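Brukitz Property Services
Indoor air and ventilation checklist, with inspector's comments
Site: Antunes House, Isville
Inspector: Henrique Carvalho
Reviewed by: Tiago Arruda
Period: December

Ratings: S = satisfactory. A = action needed. N = not applicable on this visit.

1. Outside air intake

1.1 Intake louver clear of leaves, snow and litter – S
1.2 Bird screen in place and undamaged – A
1.3 No vehicles idling within sight of the intake – S

Comment: Bird screen has pulled away at the lower left corner. The gap will admit a finger. Refasten with stainless screws, not with the cable ties used last time. The delivery bay sign asking drivers to shut off engines is faded but readable from the cab.

2. Main air handler

2.1 Access door gasket seats all the way along – S
2.2 Filter bank fully loaded, no bypass gaps – A
2.3 Pressure gauge reads zero with fan off – S
2.4 Condensate pan drains freely – S
2.5 Belt tension and belt condition – S
2.6 Guard refitted after inspection – S

Comment: Two filters in the bottom row were installed against the airflow arrow. Both turned around during the visit. Dust line on the downstream rail shows air has been passing the filter edge. Add foam strip at the next change. Gauge number 357 was zeroed and the reading logged on the door card.

3. Supply and return grilles

3.1 Grilles clean, no dark streaks on the ceiling tile next to them – A
3.2 Furniture kept clear of return grilles – A
3.3 Dampers move and hold position – S

Comment: Streaking on the ceiling by the copy room. Clean the tile first and look again next month before opening the duct. A bookcase in the records office covers most of the return. The occupant has agreed to move it. Of the 14 dampers tried, all moved; the one over the stairwell is stiff and should be oiled.

4. Portable air cleaners

4.1 Unit stands upright on a level floor – S
4.2 Inlet and outlet openings clear – A
4.3 Power cord uncovered, no extension cord in use – S
4.4 Filter change date written on the unit log – A
4.5 Noise at high speed acceptable to occupants – S

Comment: Portable units are not on the Pudton maintenance contract and get missed for that reason. Two had no log sheet at all. Blank sheets were left at the front desk.
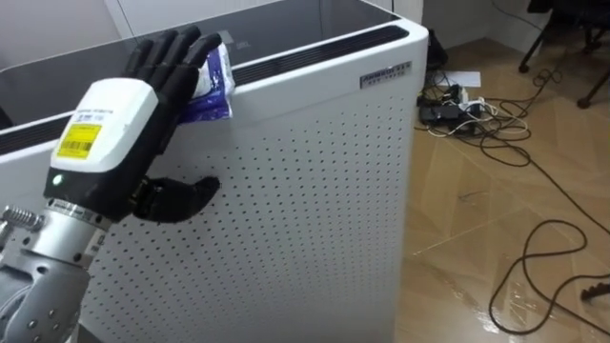

Filter age on the unlogged units could not be established, so both are to be treated as overdue. Fit new filters, write the date on the sheet, and start the count from there. Do not vacuum a used fine-particle filter to extend its life – the media tears easily and the damage is hard to see. Keep loose paper, plants and coats off the top of any unit that discharges upward.

5. Restroom and kitchen exhaust

5.1 Fan runs when the switch or timer calls for it – S
5.2 Tissue test holds at the grille – A
5.3 Grease filter over the range clean – S
5.4 Roof cap flap opens and closes – S

Comment: Tissue dropped off at the second floor women's restroom. Fan sounds normal, so check for a disconnected duct above the ceiling before ordering a motor. Ladder access needed.

6. Moisture

6.1 No staining at window heads and sills – S
6.2 No musty odor in closets on outside walls – S
6.3 Humidity reading taken at breathing height – S

Comment: No entries. Meter to go back for calibration before the spring round.

Open items and due dates

Bird screen, item 1.2: 7 days
Exhaust duct check, item 5.2: 7 days
Portable unit filters, item 4.4: 14 days
Foam strip, item 2.2: next filter change
Return grille clearance, item 3.2: recheck next visit

Reviewer's note (T. Arruda): Accepted with one change. Stairwell damper added to the work order under item 3.3. Rating stays at S.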